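Mircea Nistor
@mnistor_glaze
2 Mar 2020

Thread on white balance under shop lighting, as I keep getting asked why the same tin of paint looks different in the hall and the kitchen.

1/ White paint has very little colour of its own. Most of what you see is the lamp, plus whatever the floor and the opposite wall throw back at it.

2/ The number on the lamp box (2700K, 4000K and so on) only tells you how warm or cool the light is. Two lamps with the same number can still show a cream differently. Check the CRI as well, and the R9 value if the maker prints it.

3/ Test card method. Paint two coats on card, leave a bare margin, let it dry overnight. Stand it upright against the wall. A card lying flat picks up the ceiling and will mislead you.

4/ Look at it at 10 in the morning, again mid-afternoon, then after dark with the lamps on. If you only have time for one, make it after dark.

5/ Never judge a white alone. Put it next to a second white. Your eye adapts to a single one within a minute or so and calls it neutral.

6/ Catinca Pascu asked about sheen. Gloss reflects the lamp directly, so a glossy edge will read lighter than a matt face in the same colour. Compare matt with matt.

7/ We repainted the Lougher stairwell in April on the strength of one card, seen once, at noon. It went green under the lamps. 31 square metres, done again.

8/ Tanvir Dewan: yes, north-facing rooms want a warmer white. Go one step along the chart, then test again.

9/ Cream against a cooler grey-white, for comparison.

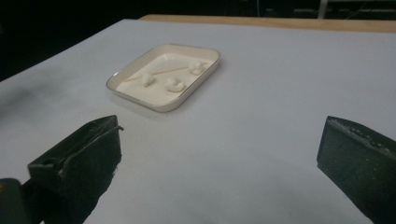

Photo: Mwende Simiyu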